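Setting up a two-arm cell for handling artificial flowers

This page covers the part of the build that comes after the frame is bolted together and both arms move. If you are still cutting extrusion, read the frame page first. I built this cell in a shared workshop, and everything on it can be done with hex keys, side cutters, a drill and a laptop.

Why flowers

Blocks and cups are easy to pick up, and after a month of them you stop learning much about your setup. Artificial flowers are cheap, they bend, they snag on each other, and a bunch of them never sits the same way twice. They also need two hands. One gripper holds the bunch while the other adds to it or holds a leaf out of the way. I started on them in September and have kept them as my standard test.

What you need

Two arms on a shared linear rail
Two parallel grippers with tapered fingers
One small camera for each wrist, plus a fixed one that sees the whole table
Panels for the back and sides
A patterned cloth or mat for the work surface
Two mesh baskets
Cable ties, white or black
Cable conduit long enough to reach each wrist with slack
A mixed lot of artificial stems and a few vases

My wrist camera brackets are the Risel pattern with the lower hole slotted. The control software is Enumeo, and the menu names further down come from there. Any package that can record joint positions and camera streams together will do the same job.

Step 1. Mount the arms

Slide both mounting plates onto the rail along the front edge of the table and leave the bolts finger tight. Move each arm by hand, with the power off, to the far corners of the table. If an arm can't reach the back center without going nearly straight, move its plate inward and try again. Once both arms reach, tighten the plates and mark their positions on the rail with a paint pen. You will take them off at some point and you will want those marks.

Set the software limits so neither elbow can touch a side wall. Do this before anything goes on the table.

Step 2. Line the walls

The wall panels keep the rest of the workshop out of the camera views. People walking past, a door opening and somebody's drill press light all show up in recordings otherwise. Dark gray worked better for me than black, which made the black grippers hard to pick out. Ribbed or corrugated sheet is fine. Glossy sheet is a bad choice under overhead lights.

Step 3. Set the wrist cameras

Clamp the camera bracket so the fingertips show at the lower part of the view, with most of the view left for whatever is being gripped. Close the gripper on something thin and look at the live picture. If you can't see where the fingers meet, tilt the camera down a little and try again. Then try a full bundle of stems.

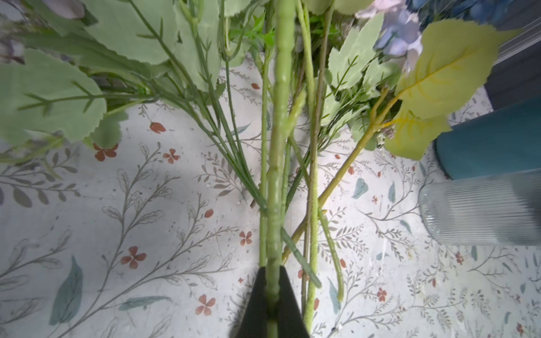
Focus is the setting people skip. Most of these small cameras ship focused for a room, and at gripper distance everything comes out soft. Turn the lens ring until the stems just past the fingertips are sharp, then put a drop of removable thread lock on it. Use something with fine texture as your target. The ridged joints on the thick pale green stem are good for this, and so is a fuzzy stem like the one to the right of it. A smooth stem gives you nothing to judge by. Check the printed pattern on the cloth too, but don't chase it. The stems matter more.

Lock the exposure after that. Auto exposure will jump every time a white petal comes close to the lens, and colors will drift through the recording.

Step 4. Run the conduit

Each arm gets one corrugated conduit from base to wrist, run as a wide outside loop. A tight run along the links looks neater and will pull a connector out within a week. Tie the conduit at the base and at the wrist, then move the arm through its full range slowly, watching the loop. It should never cross the front of the gripper or drop onto the table. If it sags, shorten it 2 cm at a time.

Step 5. Hang the baskets

Loose tools on the table end up in recordings and under grippers. I hung one basket on the back crossbar and another on the left rail, both above table height. Cable ties are enough to hold a wire basket on extrusion, provided you pull them tight and space them along the top edge – two at the ends will let it swing. Keep the load light.

Move both arms near the baskets at low speed before you trust the clearance. Lower the top speed for the first session as well. I use 18 percent.

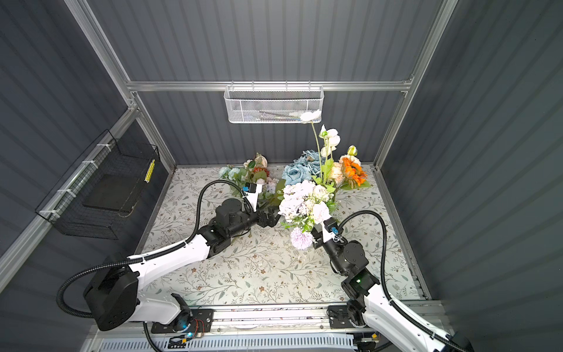
After the clearance check, save the start pose for both arms. In Enumeo that is Poses, then Store Pair. Name it something you will recognize later. I keep a high pose for when there are tall vases on the table and a low one for loose stems.

Step 6. Set the grip force

Artificial stems are usually wire inside plastic. Too much force dents the plastic, and the stem then slips at the dent every time. Too little and the bunch rotates in the fingers when lifted. Start at the lowest setting that closes the gripper fully with nothing in it. Pick up a single stem near its lower end, lift it, and wait. If it stays put, try a bunch. Raise the force one notch at a time until a bunch holds without turning, and stop there.

I tried three kinds of finger pad. The hard printed ones let stems slide. Foam was good for a day and then tore. The Hetico rubber strips, glued on and trimmed flush with the fingertip, have stayed on so far.

Step 7. Practice the handoff

Lay a loose bunch toward the back center with the stems pointing at you. Bring the left gripper down on the stems and close it. Bring the right gripper in beside it, close enough to help and far enough that the fingers can't touch. Work slowly and keep the left arm still while the right one moves. Repeat with the sides swapped. When this goes smoothly, start putting stems into a vase.

Use a heavy vase at first, or put a bag of gravel in a light one. A clear vase is harder than a solid color one, for you on the screen and for any software looking at it. 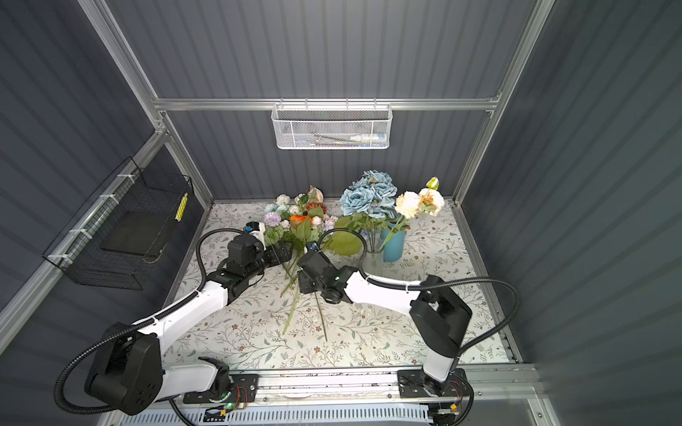

How often do the arms need recalibrating?

Every time a mounting plate has been loosened, and otherwise once every couple of weeks. Run the zero routine with the table clear, then touch each gripper to the same marked point on the mat. If the two readings disagree by more than 3 mm, run it again.

Common problems

Petals catch in the finger linkage. Approach from lower on the stem, and trim any frayed fabric edges.

The cloth creeps toward the front. Tape it down under the framing or clamp it along the back edge. A creased cloth will also catch a fingertip.

One arm drops slightly when the other starts. Check the power supply wiring first. I had both arms on one thin lead, and separate leads fixed it.

Blossoms come off their stems. A dab of hot glue inside the socket holds them. The Sombatkul bunches I bought needed this on nearly every head.

The wiring page has the connector list and the fuse values.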